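다큐멘터리 감상문, 첫 줄에서 막히지 않고 끝까지 써 보기

2018년 1월 31일
글쓴이: 에스킬 이삭손(Eskil Isaksson)

음악 다큐멘터리를 보고 나면 할 말이 참 많죠. 친구한테 전화로는 한 시간도 떠들 수 있는데, 막상 블로그 글쓰기 창을 열면 "재미있었다" 한 줄 적고 커서만 깜빡깜빡... 저도 몇 년을 그랬습니다. 그래서 오늘은 제가 요즘 감상문을 쓸 때 밟는 순서를 그대로 풀어 보려고 해요. 전문 평론가가 되는 법 같은 거창한 이야기는 아니고요, 옆집 사람한테 김치 담그는 법 알려 드리는 기분으로 적겠습니다(말이 좀 길어질 테니 차 한 잔 가져오세요).

예로 들 작품은 제가 지난겨울에 두 번 본 "그린드빌(Grindville)"입니다. 브라힘 유니스(Brahim Younis)가 감독한 3부작이고, 작은 밴드 테툼(Tetum)이 첫 음반을 내기까지를 따라가는 이야기예요. 못 보신 분도 따라오시는 데 문제없습니다.

준비물

공책 한 권, 펜 하나, 그리고 영상을 멈출 수 있는 환경이면 됩니다. 극장에서 보신다면 멈출 수가 없으니 끝나고 로비 의자에 10분만 앉아 계시다 가세요. 집에 가는 버스에서 쓰겠다고 하면 꼭 잊어버리더라고요. 저는 공책에 쓰는 편이지만 휴대전화 메모도 좋습니다. 다만 극장 안에서 화면을 켜는 건 참아 주시고요!

1단계. 처음 볼 때는 거의 적지 마세요

첫 번째 감상에서는 시간과 단어 하나만 적습니다. "23분, 계단"처럼요. 문장을 쓰기 시작하면 그 사이에 지나간 장면을 놓치게 되고, 그러면 되감고, 되감다 보면 영화가 조각조각 나 버려요. 그린드빌 1부를 처음 봤을 때 제 공책에는 "41분, 어머니 전화"가 가장 크게 적혀 있었습니다. 보컬인 티엔 닌(Thiện Ninh)이 녹음실 복도에서 어머니와 통화하는 장면인데, 나중에 이 한 줄이 글 전체의 출발점이 되었어요.

2단계. 하룻밤 재우고 나서 기억나는 것부터 쓰기

다음 날 아침, 공책을 펴기 전에 기억나는 장면을 세 개만 적어 보세요. 밤을 넘기고도 남아 있는 장면이 글감입니다. 그다음에 공책과 맞춰 보면 됩니다. 공책에는 있는데 기억에는 없는 장면, 그 반대인 장면이 꼭 나오는데 저는 이걸 비교하는 시간을 제일 좋아합니다. 세 개가 안 떠오르면 두 개여도 괜찮아요. 억지로 채운 세 번째 장면은 글에서 티가 나거든요.

3단계. 줄거리는 세 문장 안에서 끝내기

감상문이 지루해지는 곳은 대개 여기예요. 누가 어디서 태어났고, 무슨 학교를 다녔고, 하다 보면 독자는 벌써 창을 닫습니다. 저는 누구의 이야기인지, 무엇을 하려고 하는지, 무엇이 가로막는지만 씁니다. 그린드빌 2부라면 이렇게요.

"음반사 바뉴엘로스(Bañuelos)와 계약한 테툼은 첫 음반을 준비한다. 그런데 담당자가 바뀌고 발매일이 자꾸 밀린다. 밴드는 자기들 돈으로 녹음을 이어 간다."

결말은 웬만하면 아껴 두시고, 꼭 써야 한다면 앞에 한 줄 띄우고 알려 주세요. 예전에 제가 그걸 깜빡했다가 댓글로 단단히 혼이 났습니다.

4단계. 옛 자료 화면과 새로 찍은 화면을 나눠서 보기

다큐멘터리 감상문만의 재미가 바로 여기 있습니다. 음악 다큐멘터리는 오래된 홈비디오와 공연 영상, 그리고 나중에 찍은 인터뷰를 섞어서 만들지요. 둘 중 어느 쪽이 이야기를 끌고 가는지 살펴보세요. 그린드빌은 밴드의 친구 파나요티스 파블로비치(Panagiotis Pavlović)가 찍어 둔 테이프가 중심이고, 내레이션도 그 친구가 직접 맡았습니다. 그러니 화면 속 사람들이 카메라를 편하게 대하는 대신, 찍는 사람이 친구를 감싸 주는 구석도 있어요. 이런 점을 한 단락 써 주시면 글이 확 살아납니다. "누가 찍었나, 누가 말하나, 누가 빠졌나" 하고 자신에게 물어보시면 쓸거리가 금방 나와요.

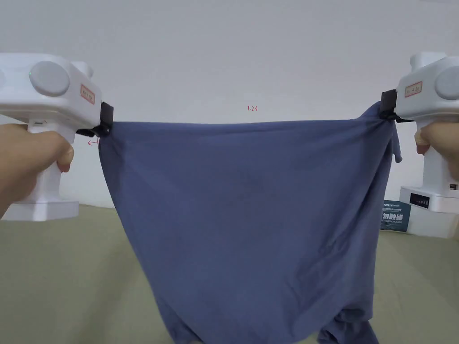

5단계. 소리에 대해 한 단락 쓰기

음악 영화인데 음악 이야기가 쏙 빠진 감상문이 의외로 많습니다. 음악 용어를 몰라도 됩니다! 저도 화성학은 하나도 모릅니다. 대신 노래가 언제 시작되고 언제 끊기는지, 완성된 곡이 나오는지 연습하다 만 조각이 나오는지를 적어요. 그린드빌 2부에서는 타이틀곡 "구젠(Gusen)"이 끝까지 연주되는 장면이 한 번도 없습니다. 매번 중간에 전화가 오거나 누가 들어와서 끊기는데, 저는 그 답답함이 2부의 진짜 내용이라고 느꼈고 감상문에도 그렇게 썼습니다.

6단계. 아쉬운 점은 장면을 짚어서

"좀 지루했다"고만 쓰면 읽는 분도 만든 분도 얻을 게 없어요. 어디가 어떻게 길었는지 써 주세요. 저는 제작자 니올 룬데(Njål Lunde)의 인터뷰가 같은 사무실, 같은 의자에서 네 번이나 나오는 것이 아쉬웠고, 그중 두 번은 거의 같은 말이었다고 적었습니다. 칭찬도 마찬가지예요. "감동적이다" 대신 41분의 그 복도 통화를 적으면 독자가 알아서 감동하십니다.

7단계. 분량 맞추기와 소리 내어 읽기

처음 쓰시는 분께는 1000자를 권해 드려요. 제 그린드빌 2부 감상문은 다듬고 나니 986자였습니다. 초고는 그 두 배쯤 되었는데 줄거리에서 제일 많이 덜어 냈어요. 동네 소식지처럼 400자밖에 안 주는 곳이라면 3단계와 4단계만 살리고 나머지는 과감히 접으시면 됩니다.

다 쓰셨으면 꼭 소리 내어 한 번 읽어 보세요. 숨이 차는 문장은 둘로 나누고, 혀가 꼬이는 사람 이름은 철자를 다시 확인하고요. 저는 파블로비치 씨 이름을 세 번이나 틀리게 쓴 적이 있어서, 이제는 엔딩 크레디트를 멈춰 놓고 한 글자씩 옮겨 적습니다.

자주 받는 질문

별점은 꼭 줘야 하나요?
안 주셔도 됩니다. 저는 별점을 주면 글을 그 별점에 맞추게 되더라고요. 꼭 주고 싶으시면 글을 다 쓴 뒤에 정해 보세요.

3부작 중에 2부만 보고 써도 될까요?
네, 다만 첫머리에 그렇게 밝혀 주세요. 1부를 안 본 사람의 눈에 2부가 어떻게 보이는지도 꽤 귀한 정보랍니다.

다른 사람 감상문은 언제 읽는 게 좋아요?
초고를 다 쓴 다음에요. 먼저 읽으면 남의 표현이 자꾸 손끝에 붙어서 떨어지질 않습니다.

그린드빌 3부는 3월에 나온다고 하니, 그때는 제 초고를 고치기 전 모습 그대로 올려 볼까 합니다. 쓰신 글이 있으면 댓글에 주소 남겨 주세요. 느리지만 다 읽어 볼게요!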